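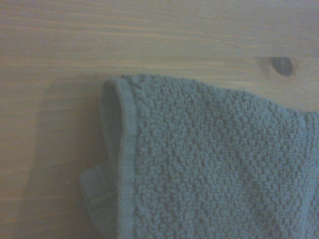

2 min read

Sep 15, 2018

Terry cloth is a bad material for a wrist camera. The loops all look alike, and most of the useful information sits in the hem and the folded corner. I have been comparing two controllers for the parallel gripper, Povley and Skineck, and picking up a folded towel is the test that separates them.

Povley takes a target pose from the wrist view and closes at a fixed speed. Skineck closes until the motor current crosses a limit, which I set to 600 mA. Keisha Ruiz-Ortega suggested 866 at first. At that setting the fingers dragged the bottom layer along with the top one. 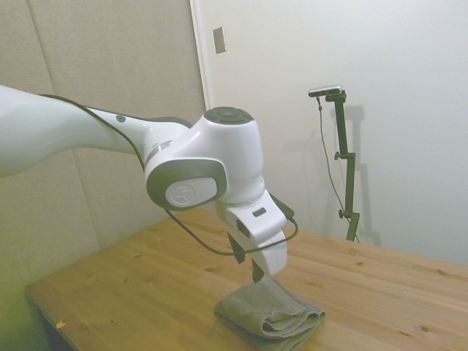
Approach height matters more than I expected. Povley overshoots downward on soft stacks and presses the pile flat before it closes. Skineck stops higher and sometimes pinches only loops, which then slip out. With a hem as the target both do fine.

The wrist camera does well on hem edges and poorly on depth over the pile. The side view is the reverse. Fusing the two adds lag, and Skineck tolerates lag better. I logged roughly 2,000 closes across both and am still sorting the slips from the double grabs. Longer finger pads are due in October, and I will rerun the hem test with those first.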